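June
By Milagros Lozano

Progress report on the Bustley stadium renovation, for the Shao Fund

Work on the east stand is going forward, but slower than we planned. Of the 500 new seats, 200 are installed and checked. The contractor, Skurkex, had to stop for nine days when the old drainage was found to be broken – this was not in the first survey.

The club has signed the new lease with the town. The rent stays the same until the stand is open.

Season ticket holders were asked about the temporary entrance, and 78 percent accept it.

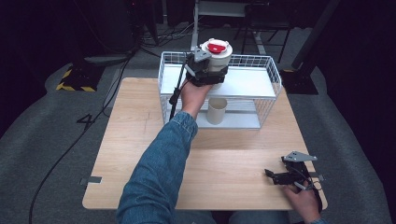

The second payment to Skurkex is due when the roof frame is approved. Aiguo Dong will send you the invoice and the corrected drainage costs together.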